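Review: the Cirkley sustainability reporting tool

April 7, 2023

Cirkley is an online reporting tool for contractors and building services firms that need to record energy use, waste and travel across several sites. The Tirville office of Aerts used it for the whole of its last reporting year, and this review sets out the findings of the office's environmental team, led by Marijke De Bruijn.

Setting up

The supplier provides a template for each type of site. Entering the office, the depot and the project sites was straightforward, although the terms used for waste streams did not match those on our carriers' transfer notes. Erdal Gökçe prepared a conversion table, which was then loaded into the tool in a single step. Firms that use more than one waste carrier should allow time for this work before the first month is entered.

Past records can be brought in from a spreadsheet. Of 3,000 lines submitted, 533 were returned with an error message. Most concerned missing postcodes. The messages were clear and the corrected lines were accepted at the second attempt.

Daily use

Site managers enter meter readings on a telephone or tablet. The form is short and can be completed without a signal, with the reading sent later. Fuel deliveries require more effort. Each one must be entered separately, and there is no means of copying the previous entry, even where supplier, quantity and vehicle are the same.

Access rights are well arranged. A site manager sees only the sites assigned to that person, while Fenna Lambrechts, who checks the figures at head office, is able to view all of them and return a reading with a comment. Every change is logged with the name of the user.
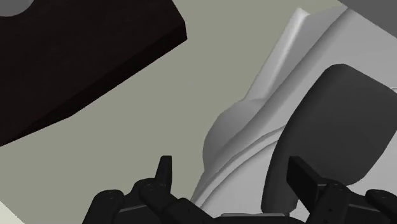

Reports

The tool produces two documents: a full statement for the board and a shorter summary for clients. Both may be issued in the firm's own colours. The full statement is thorough and the method behind each figure is given in an annex. The client summary is less satisfactory. Its charts cannot be reordered, and a site which closed during the year is shown with blank months and no note. We had to add that explanation by hand.

Support and cost

Questions were answered within one working day, with one exception in May, when a fault in the travel section remained open for most of the month. The supplier's contact, Melina Triantafyllou, kept us informed throughout.

The licence covers up to 100 users and costs 2,000 euros a year. Training is charged separately. Plovari, the product we used previously, was cheaper but offered no separate client summary and no offline entry.

Assessment

Cirkley is recommended for firms with several active sites and one person responsible for checking the figures. Smaller offices may find that a spreadsheet still meets their needs. Johannes Hendricks has approved renewal for a further year, subject to the supplier's written reply on the copying of fuel entries.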